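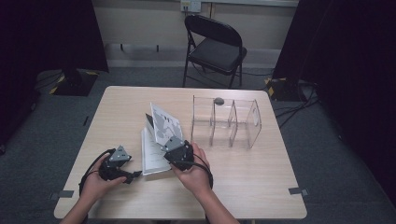 Dec 19, 2023 — page turning, and a lot of it

Last bench session before break, and we spent nearly all of it on the booklet task. For anyone in the class picking this up in March: the goal for the Flolley project is a clean set of page turns done with the hand-held grippers, and we're shooting for 300 of them. I thought this would be the easy one. Ha!

Paper is mean. The claws are fine with anything chunky, but a single page wants to slide out or bring its neighbor along. What worked best for me was coming in low, right at the base of the page once it's standing up, and pinching there (going for the top corner just bends it). The left gripper stays close by in case the booklet starts to wander. I kept wanting to squeeze harder and that made it worse every time, so go gentle.

Setup stuff, so we can put it back the same way:

Table between the two stands, tape strips left where they are near the lower corners. Please don't peel them up!! We lost half of last session lining things up again after somebody cleaned.

Booklet in the middle, clear organizer to the right of it, running lengthwise. The small round thing goes on top of the organizer by the first divider.

Cables off to the outside of each hand. If one crosses in front you'll feel it tug on your wrist and the turn comes out jerky.

I'm tossing any try where two pages come up together. The Gisetska team keeps theirs and marks them as misses, and maybe they're right, but our log sheet has no column for that yet. Should add one. Also the log for the Zatwood folder still starts at 5 because of my numbering goof, leave it, everything else points to those numbers now.

Ideas for after break: try a booklet with stiffer pages, try swapping hands (I'm hopeless with my left, so someone else please), and slow the whole motion down by a beat before the pinch — I rush that part and I can feel it.

My forearms are toast. Grippers go back on the charging shelf side of the closet, the key is in the usual drawer, and the sign-out sheet needs a new page.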